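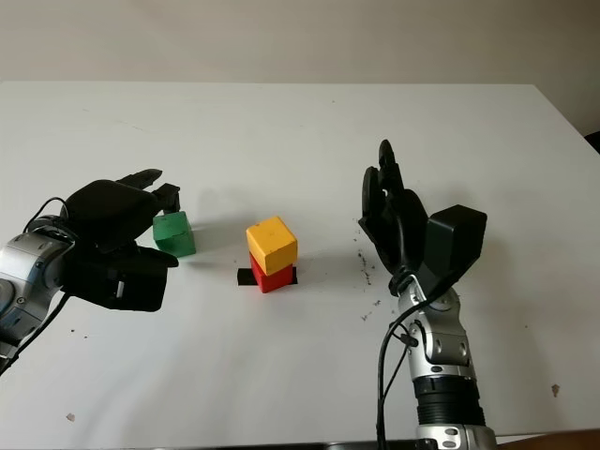 Session 7 notes – two-handed stacking

Hello all, and well done for getting through the calibration sheet last time (I know it was a slog). Today we move on to getting both arms to share one job, so please read these before you touch the controls.

Start with the cubes well apart and let one hand do all the picking while the other waits, open, out of the way. Once your tower of two stands up on its own, add the third. I'd keep the closing speed at 2000 to begin with – anything quicker and the cube tends to shoot off sideways, as Josphat found out!

A slightly offset cube is fine for marks. A tower leaning on a finger isn't, so open the hand fully and back away before you call it done.

Save each run under your group name (Norau or Kermani) and put your log in the shared folder by 2021-04-25. Sointu has the spare key to room 563 if I'm teaching.

Next session: swapping a cube from hand to hand. Bring your sketches.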